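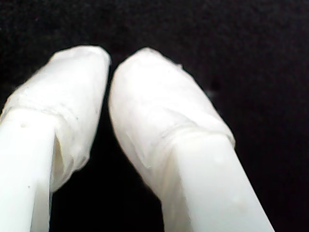 Figure 3. Close-up view of the two-finger gripper with both fingertips covered.

3.2 Fingertip Preparation and Grasping Task

Each student team in the Walix course received the same gripper, the same control software, and the same set of test objects. The only part of the hardware that teams were permitted to change was the surface of the fingertips. This restriction was introduced after the November pilot, in which several teams spent most of their laboratory time redesigning finger shafts and had little left for the grasping task itself. The shafts were therefore fixed for the main study, and the question put to the students was limited to one point of contact: what should cover the end of a plastic finger so that it holds a smooth object without crushing it?

Teams worked in pairs and were given two sessions to prepare a covering. Materials were drawn from a common supply, and each pair recorded the material chosen, the number of layers, and the method of attachment in the Furnard log. As Figure 3 shows, the wrapping makes the tip wider than the bare shaft below it, and its surface is creased. The instructors did not correct such features before testing. Students were asked to note any folds or gaps in their own log and to predict whether these would affect the grasp.

The covering also changes the geometry of the closed gripper. The control software assumes bare fingers, and a thicker tip makes contact before the commanded position is reached. Teams were told of this offset in the first session but were left to measure it for themselves. Four of the eight teams measured it before their first trial - the remainder did so only after the motor had stalled on closing. We return to this difference in Section 5, where it is compared with the scores from the written design review.

The task consisted of lifting an object from the table, holding it, and placing it in a marked area. The Staniforth set was used throughout, and objects were presented in an order fixed in advance. A trial was scored as complete if the object reached the marked area and no part of the covering had come away from the finger. The second condition was added at the suggestion of Anahera Ruddock, who supervised the laboratory sessions and observed that a loose covering could pass unnoticed when the grasp itself succeeded. Across all teams, 1000 trials were logged.

Laboratory access ended before the final session could be held, and the analysis is restricted to trials entered in the log by 4/14/20. Two teams had not finished the last group of objects at that time. Their completed trials are included, and the missing ones are treated as absent in the tables that follow. The final design reviews were held remotely through Clunosetti, with the same rubric used in the pilot.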